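**Office of Internal Correspondence, Gronbridge**
**Memorandum on the Quiet Hour**
**13/03/2019**

To all staff of the Larnska Provident Association:

Following the review carried out last November, the Association will observe a Quiet Hour each working morning between nine and ten. During the Quiet Hour no member of staff shall send, forward, copy, recall or acknowledge an electronic message. Staff who receive a message from outside the Association during the Quiet Hour shall leave it unopened. Staff who open such a message by accident shall close it.

The review established that the Association's employees had exchanged 2276 messages on the subject of the new parking permits, of which 2 contained information about the permits. The Director considers this proportion unsatisfactory.

Questions concerning this memorandum should be addressed to the undersigned, in writing, after ten.

Seon-mi Song
Superintendent of Correspondence

---

The memorandum was distributed by electronic mail at seven minutes past nine.

Mrs. Song learned of this at her desk, where she had been sharpening a pencil. She had entrusted the distribution to the Tak system, which the Association had purchased in order to send notices at the most suitable time of day. The system had studied the habits of the staff and had concluded that they were most attentive between nine and ten.

By a quarter past nine she had received a great many replies. Most expressed support for the Quiet Hour. One asked whether expressing support was permitted. The Dimholm branch, which occupied two rooms above a bakery and was seldom heard from, replied to all staff to say that it had received the memorandum in error, as it did not have parking permits. A further reply, also to all staff, asked the Dimholm branch not to reply to all staff.

Mrs. Song read none of these. She saw only the subject lines rising up the screen, and she folded her hands in her lap. She had written the rule and she intended to keep it.

At half past nine the door opened and Young-sook Ko came in from Claims. Miss Ko had been with the Association for three years and had visited the Office of Internal Correspondence once before, by mistake.

"I have a question about the memorandum," she said.

"Questions are to be submitted in writing, after ten."

Miss Ko considered this. She took a sheet of paper from the tray of the printer, wrote on it, folded it, and placed it on the corner of the desk. Then she sat down in the visitor's chair to wait.

The office was very still. Mrs. Song could not remember when she had last sat in a room with a colleague and no task between them. She became aware of the radiator, and of the delivery van reversing in the yard, and of the fact that Miss Ko was wearing a coat indoors.

"Is it cold in Claims?" she asked.

"It has been cold since November. We reported it."

"To whom?"

"To Facilities. We sent several messages. They send back an automatic notice saying that our message is important."

Mrs. Song turned to the screen out of habit, and then turned away from it. The mailbox for Facilities was in her charge, as all the mailboxes were. She knew that it held 2000 messages, that number being the limit, and that anything sent to a full mailbox was acknowledged and discarded. She had noted the matter in her own annual report, which had been circulated by electronic mail. 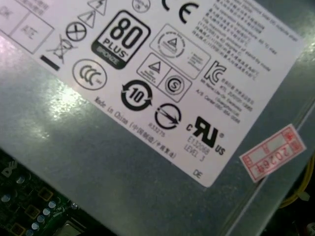
"The gentleman from Facilities sits on the second floor," she said at last. "Beside the supply cupboard. I believe he is in at this hour."

"Would he see me?"

"I do not know. I have never tried it."

They went up together by the stairs. The gentleman from Facilities was found at his desk with a newspaper, and he stood when they came in, as people had once stood for visitors at the Association. He listened to the account of the heating in Claims. He said that he was sorry to hear of it and that he had believed the winter to be going rather well, there having been no complaints. He took a key from a hook, put on his jacket, and went down to look at the valve himself.

Mrs. Song returned to her office a few minutes before ten. She waited until the clock on the wall had reached the hour, and then she unfolded the sheet of paper that Miss Ko had left on the corner of the desk. It was addressed in the correct form, with the date and the department at the top.

*Claims respectfully asks,* it said, *whether during the Quiet Hour staff may speak.*

She read it twice. It was a fair question, and the memorandum was silent on the point. She uncapped her pen and wrote beneath it, in the space provided by the margin, that the Office of Internal Correspondence had no objection. She signed the answer, stamped it, and placed it in an envelope.

Behind her the screen announced a further message from the Dimholm branch. Mrs. Song put on her cardigan and carried the envelope down to Claims.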